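Workshop notebook, Thursday, kettle just on

Right, the dye vat. I said I'd write this up properly before I forgot which jar was which, and I've already half forgotten, so apologies to whoever reads it next (probably me in June).

The indigo vat at the Lolenow end has been sulking since the weekend. Surface gone a flat navy, hardly any bronze on it, and when I dipped a test strip it came up blue straight away where it ought to come up yellow-green and turn in the air. So it wants reducing again. I'd been blaming the cold but Fuseini left the lid off overnight and stirred it like soup the next morning, bless him, and a vat hates air more than it hates anything. Fuseini, if you're reading, paddle goes in slowly and comes out slowly, no splashing!

What I did: warmed it up with the ring underneath on its lowest setting, then fed it. 245 g of fructose dissolved in hot water first, poured down the side of the bucket. Then lime, a spoonful at a time, until the paper strips stopped looking feeble. Lid on, towel round it, left it alone for two hours and went and cut samples so I wouldn't keep peeking. I peeked once.

Came back and it was a different animal. Coppery skin, a nice fat flower in the middle, and underneath that lovely murky amber colour, like strong tea held up to a window. Dipped the first of the Agbenyega cotton and it came out green as a lime and went blue on the line while I stood there. I've been doing this for years and I still stand there like a child at a puppet show.

Samples so far, all on the scoured cotton:

1 dip: pale, a bit patchy at the selvedge, my fault for folding it
3 dips: proper denim
5 dips: the one we want for the Corodum order, I think
8 dips: very dark, gorgeous, but it rubs off on your hands and I'd want to wash it several more times before letting it near anyone's white sofa

The order is for 297 napkins, which is a silly number but that's what they asked for. At five dips each, with ten minutes airing between, I can't see us doing it in this one bucket. Either we borrow the tall barrel from Edem or we start a second vat and run them side by side. I'd rather have the barrel. Two vats never match, whatever you feed them, and I don't fancy sorting napkins into nearly-the-same piles.

Scouring notes, while I think of it. The second bolt was much greasier than the first. Water came out the colour of weak coffee after an hour's simmer with soda ash, so I threw it out and did the whole lot again. Second water was nearly clear. Anything from that bolt needs two goes, please don't skip it, the patchy strip pinned behind the door is what you get if you do. Also we're nearly out of soda ash and the Jorov tub has something else in it now, so read the label.

Still to sort: how to hang that many wet napkins without peg marks. Zuweira thinks clip them by one corner only. I think a corner will show. We'll try both on offcuts tomorrow and see who has to make the tea.

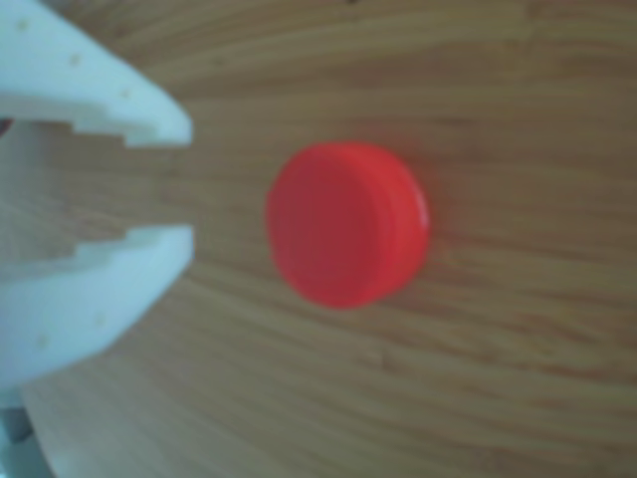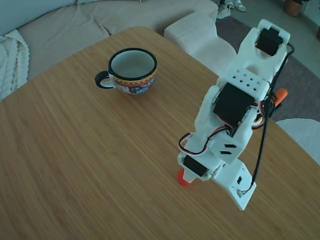 Ekow has read all this over and says the eight-dip strip isn't necessarily rubbing because it's too dark, it's more likely I hurried the airing on the last few, and would I please do it again with twenty minutes between dips and a vinegar rinse at the end before I write it off. He also says the barrel is fine to borrow but it had lime plaster in it last, so it'll need a good scrub first.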